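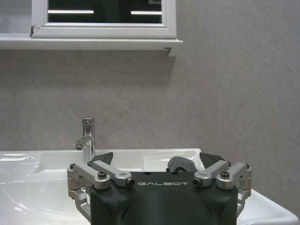 What did fog stand for in the songs and stories we collected? Most often it stood for delay: a time when boats stayed in, letters did not come and decisions were put off.

3.2 Fog as waiting

Fog has usually been read as a sign of confusion or moral doubt. City novels have a good deal to do with this, and so does film. The material gathered for the Rusora collection gives a different picture. Of the 37 songs that mention fog, 17 use it to mark a stretch of time in which the singer cannot act. Only five use it to suggest deceit, and these are all late pieces with a known author.

Manalastas argued that the waiting songs came from fishing families and moved inland with seasonal work. We agree in part. The versions from Bument are the oldest we have, and they name tides and landing places that a farm worker would have had little reason to invent. The inland versions keep the fog but drop the sea. In one of them the fog lies over a market road, and the singer waits for a cart.

The refrain also changes. At Bument the fog is told to lift. In the inland songs it is thanked for staying, as it puts off a parting. Espiritu treats this as a mistake in the handing down of the words. We think it more likely that singers saw a use for the older image and turned it round on purpose.

Figure 1. Open door and mirror cabinet.

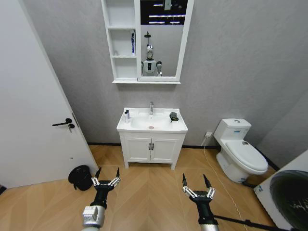

The prose tales are harder to sort. Nine of them open in fog and end in clear weather, but the change seldom matters to the plot. Padilla and Marquez count these as weather tales, a label we have not kept. In the Ruchti manuscript, for instance, the fog is mentioned once and then forgotten, while the story goes on to a quarrel over a well. It would be unwise to build much on a case like that.

Church use is a separate matter. A blessing against fog was read in two parishes on 15th January, and its wording is close to that of the Bument refrain. Which came first cannot be settled from the copies that survive. Dela Peña's work on the parish books, taken up in section 3.3, suggests that the song was already well known when the blessing was written down.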